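Thursday, evening

Started on the small containers after lunch. The supply table has been absorbing strays since April, and Gaëtan Roussel asked for it to be sorted before the Pretville order arrives, because that order is 55 boxes of mixed stock and there is no space for it. Agreed with him on four destinations: gray bin for hand tools, green tray for crayons, red basket for whatever is going over to the Louro room, shelf for the rest. Anything without a destination stays on the wood until it has one.

Crayons first. Nuala Hennessy wants the boxes flat and face up so the fronts can be read from the stool. Stacking uses less of the tray but the lower boxes get crushed at the flap, and we lost 8 boxes that way last winter. Flat it is. The red basket was parked alongside while I did this, and a box with a green end and chevron edging is easy enough to pick out against it.
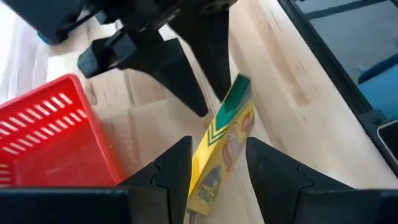

Gray bin

Sides are low, so long tools can be lifted out without tipping it. I wanted to put the cutters and the pliers together, but the cutters have gone to Clelix for sharpening and will not be back until next week. Pliers with the yellow-green handles go crosswise on the floor of the bin. Laid lengthwise they slide to one end when it is carried. 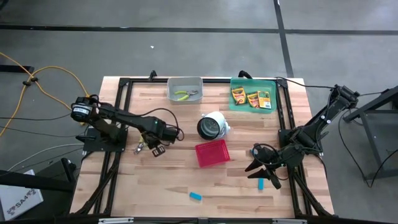
The label maker ran out of tape at 2:40, so the bins have pencil on masking tape for now. I wrote TOOLS and CRAYONS. Gaëtan would like numbers matched to the stock sheet, where hand tools are line 34, but the sheet is due to be renumbered and I am not doing it twice.

Moved on to the foam. We have two kinds and they should not share a container. The flat blue sponge is for wiping down and belongs by the sink. The lime pieces, rounded like pool noodle, are for padding sharp corners in the Louro crates. They take up a lot of volume for their weight and spring out of anything shallow, so they stay on the tabletop until I find a deep tub. Checked the cupboard for the old Gisisis tub. It has a cracked base. Put it out for recycling.

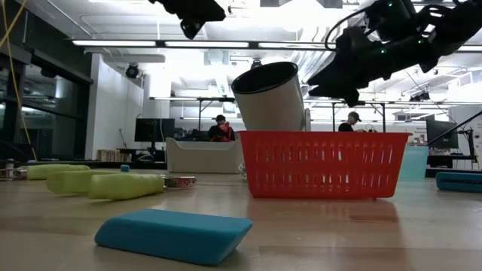 Red basket

Slotted sides, so nothing thin goes in. Pencils and short crayons work their way through the gaps and end up on the concrete. Suitable for boxed items and anything the size of a fist or larger. Nuala suggested lining it with card. I measured for a liner and then decided against it, as the card would hide the contents from the side and that is the only good reason for using this basket.

The white cylinder is still unassigned. It is not a tool and it is not stationery. Gaëtan says shelf, Nuala says Louro. I laid it on its side between the containers and left a note asking them to settle it.

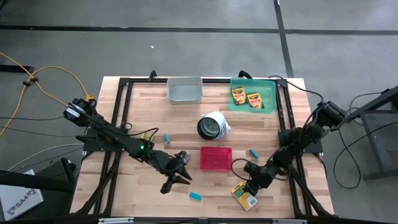

I would also like to turn the gray bin so its long side follows the strips in the wood, which makes it obvious when someone has knocked it. The tray can stay to the right of it. Its raised edges hold the boxes well enough and the green is translucent, so a pencil left underneath can be spotted.

Stock sheet still shows 1000 loose crayons, a figure carried over from the previous sheet. I have put a question mark beside it. A proper count will need a scale and most of a morning.

Stopped at 5:15. To buy: label tape, deep tub with lid, masking tape. Ask Clelix for a return date on the cutters.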